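Osby enflamme le Stodstead et annonce déjà son retour en décembre

Publié le 2024-11-19

Il fallait arriver tôt pour trouver une place correcte au Stodstead. À l'ouverture des portes, la file remontait déjà jusqu'au coin de la rue, et quand les lumières se sont éteintes, les gens du fond étaient debout sur les marches du vestiaire. Le quatuor Osby jouait chez lui, pour la première fois depuis la sortie de son deuxième album, Lumbao, et quel plaisir de retrouver ce groupe dans une salle à sa mesure !

Pas de première partie, pas de bande d'introduction. Jaruwan Rojanasak entre seule, branche sa guitare, règle deux pédales et attaque « Flivley » dans une version ralentie, presque nue, avec cette voix un peu voilée qui tient les fins de phrases plus longtemps qu'on ne s'y attend. Le reste du groupe la rejoint au second refrain. Crisanto Manalastas s'assoit derrière la batterie pendant que le public chante encore, il compte quatre temps du bout des baguettes, et la chanson repart à double vitesse. Le premier rang ne s'est plus calmé de la soirée.

On connaissait Osby tendu, nerveux, parfois un peu raide sur scène. La tournée des petites salles a tout changé : les morceaux respirent, les transitions se font à vue, et la basse de Gaetano Gatti a pris un poids formidable. Sur « Les Digues », elle porte le couplet à elle seule (les guitares se taisent complètement, ce qu'on n'entend pas sur le disque), puis tout revient d'un coup dans un fracas magnifique. Yareli Cisneros, aux claviers et à la seconde guitare, s'offre plus loin un long solo d'orgue que plusieurs spectateurs ont filmé du début à la fin.

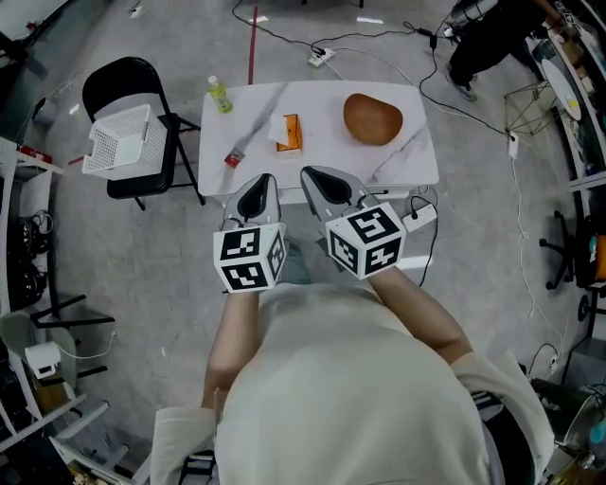

Shiela Galang trouve pour sa part que le son était trop fort dans les vingt premières minutes, surtout côté bar, et que les paroles des nouveaux titres s'y perdaient un peu. Elle ajoute que tout s'est arrangé dès « Carton mouillé » et qu'elle aurait volontiers écouté la seconde moitié du concert deux fois.

La remarque est juste pour le début du set. Les aigus claquaient contre le mur de droite, et il a fallu attendre le quatrième morceau pour que la voix passe vraiment devant. Ensuite, quel équilibre ! « Carton mouillé », justement, commence par un simple battement de grosse caisse et un accord d'orgue tenu, et l'on entendait tout, jusqu'au souffle de la chanteuse avant l'attaque. C'est la plus belle chanson de l'album et elle gagne encore à être jouée devant du monde. Le groupe l'étire, la laisse presque s'éteindre, puis la relance avec un motif de guitare que l'on fredonne encore dans le tram du retour.

Au milieu du concert, séquence acoustique. Les quatre musiciens se regroupent autour d'un seul micro, à l'avant de la scène, pour trois titres du premier disque. Manalastas joue sur une caisse claire posée sur ses genoux, Gatti chante la voix basse, un peu en retard, ce qui fait rire Rojanasak en plein couplet. Elle reprend, se trompe à son tour, et la salle termine la phrase à sa place. Moment très joyeux, que les groupes plus installés ne s'autorisent pas souvent.

La dernière partie est menée tambour battant. « Quai numéro 45 », « Sel », puis « Lumbao », enchaînées sans un mot, avec un public qui saute d'un bout à l'autre du parterre. On a même vu Cisneros descendre dans la fosse avec sa guitare, traverser la foule jusqu'à la console et remonter par l'escalier de côté, sans lâcher son riff. Au rappel, une reprise inattendue d'une vieille valse de bal, jouée très vite et très fort, puis « Flivley » une seconde fois, dans sa version d'album. Personne n'a semblé trouver la répétition de trop.

Le merchandising a bien marché lui aussi. Le vinyle de Lumbao, pressé à 2656 exemplaires, était presque introuvable dans les bacs depuis sa parution. Le groupe en avait apporté un carton, vidé avant la fin du rappel. Il reste des disques compacts et quelques affiches sérigraphiées à l'accueil du Stodstead, aux heures d'ouverture de la billetterie.

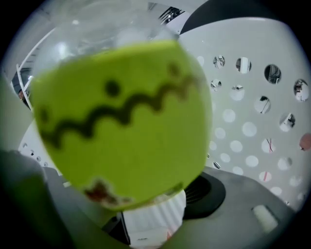 Quand Osby rejoue-t-il au Stodstead ? Le groupe revient en décembre pour deux soirées en configuration assise, dans la petite salle de l'étage, qui peut accueillir jusqu'à 216 personnes.

Les deux concerts seront bâtis sur des répertoires différents. Le premier reprendra Lumbao en entier, dans l'ordre du disque ; le second fera la place aux anciens titres, à des inédits et à quelques reprises choisies par les musiciens. Une section de cuivres sera de la partie pour la seconde date, et Gatti a promis depuis la scène de jouer « au moins une chanson à la contrebasse, si elle passe dans l'escalier ». La billetterie proposera des places à la soirée ainsi qu'un billet commun aux deux dates.

D'ici là, Osby retourne en studio pour enregistrer un titre commencé sur la route et joué pour la première fois au Stodstead, juste avant la séquence acoustique. Il n'a pas encore de nom ; sur la liste collée au pied du micro, il s'appelait simplement « le nouveau ». Tempo moyen, guitare très claire, un refrain à trois voix qui monte par paliers et une fin abrupte qui a laissé le public une seconde en suspens avant les applaudissements. Si le studio garde la moitié de cette énergie, on a très hâte de l'entendre sur disque.

Osby, Lumbao, disponible en CD et en numérique. Concerts de décembre : renseignements et réservations à l'accueil du Stodstead.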